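Myklebust Resources reports first drill results from Faltwood copper project

8/26/25

Myklebust Resources is delighted to report the first results from this summer's drilling at its wholly owned Faltwood copper project. Copper was hit in 15 of the 23 holes drilled, and the best of them came from ground that had never been tested before.

The program was split between two targets. Elilero, on the western side of the license, has been known to prospectors for generations and is dotted with old pits and trenches. Worerska lies to the east under a blanket of glacial gravel, and until this year all we had to go on was a soil survey and a faint magnetic high. Our geologists have argued for a long time that the two belong to the same system – and the new core gives that idea a real lift!

Highlights

Hole FW-21 at Worerska cut 21 meters of copper mineralization starting just below the gravel, with chalcopyrite in veins and as fine grains through the host rock.

At Elilero, drilling stepped out to the north of the old workings and stayed in mineralized rock for most of the way. The zone is still open in that direction and at depth.

Four holes at Worerska ended in mineralization. The rig reached its planned depth in each case, and all four will be deepened when drilling starts again.

Core from the last holes of the program has been logged and cut, and samples are now at the laboratory. Copper and silver grades for the whole program will be published together once all the assays are in and the quality checks are finished. True widths are not yet known, and the lengths given in this release are measured down the hole.

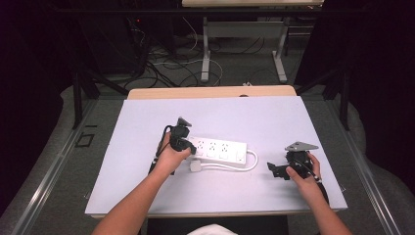
A white power strip on a light board, with a black hand-held gripper in each hand.

What it means for Faltwood

We went into the season hoping to learn whether Worerska deserved a second look, and we have come out of it with a target that now ranks alongside Elilero. The gravel cover is thinner than expected over much of the eastern ground, so the next round of holes can be shorter and placed closer together. It also opens up a long stretch of the license between the two targets where nothing has been drilled at all.

The geology team is building a first three-dimensional model that brings in the new core, the older trench data and the magnetic survey. Early versions already show the Elilero zone dipping more gently than it was drawn on the old maps, which helps explain why several historic holes missed it.

Next steps

A ground geophysics crew will run lines across the gap between Elilero and Worerska this fall. Drilling is planned to resume in November, with one rig starting at Worerska and moving west as the ground firms up. Permits for the winter work are in place, and the access track has been repaired and graded as far as the eastern camp.

Myklebust would like to thank the landowners at Faltwood for their patience during a busy summer, and the drill crews for their hard work through some very wet weeks. There is plenty more ground to test, and we can't wait to get back to it!

About Myklebust Resources

Myklebust Resources is a copper exploration company. Its main asset is the Faltwood project, which includes the Elilero and Worerska targets.

Forward-looking statements

This release contains statements about future work, including planned drilling and surveys. Actual results and timing may differ from those described. Exploration is at an early stage, and further drilling may not lead to a mineral resource.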